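Ticket 203: Long table, Drorcombe office
Category: Furniture / surfaces
Status: Closed
Opened by: Uyên Ung
Assigned to: Rigoberto Manríquez

Uyên Ung, 9:40 am
The long table rocks when anyone leans on the end nearest the desk with the monitor. Small things on top shift when it happens. The white ball has rolled onto the floor twice this morning and the mustard bottle fell over once. The light blue tape is also a question. We need the marked rectangle to stay where it is, so please don't pull it up to move the table.

Rigoberto Manríquez, 10:15 am
Checked the floor with a level. It drops 6 mm toward the far end. The table is a Storkier, and those have a screw foot on each leg. Please don't put folded paper under it for now. Can you confirm what is normally left out on top, and whether the far end touches the desk?

Uyên Ung, 10:32 am
Yes, the two meet at the far end. Inside the tape we keep the yellow push button, the mustard, the ball and the yellow-and-white NEW card. The laptop and keyboards stay outside it.

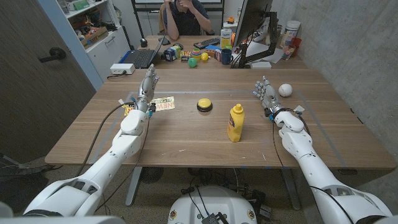 Wenche Eklund, 10:50 am
Same rocking at my end, and I get it through the desk as well when I type. It got worse after the floor was cleaned in September. Could the table be pulled away from the desk a little?

Rigoberto Manríquez, 1:20 pm
Pulled the table out by a finger's width. The desk no longer shakes but the table still rocks, so the desk wasn't the cause. One screw foot at the far end was wound all the way in. Turned it out until it met the floor and tightened the lock nut. Tape left in place.

Uyên Ung, 2:05 pm
Much better. Leaned on both ends and no rocking. The ball still creeps toward the far side if it is let go near the tape.

Rigoberto Manríquez, 2:30 pm
That is the slope in the floor. Gave both far feet another two turns and checked again with the level. Reads flat lengthwise now.

Uyên Ung, 3:10 pm
Ball stays put. Fine to close.

Resolution: far feet adjusted, table moved clear of desk. Spare feet ordered from Stodau, part 81.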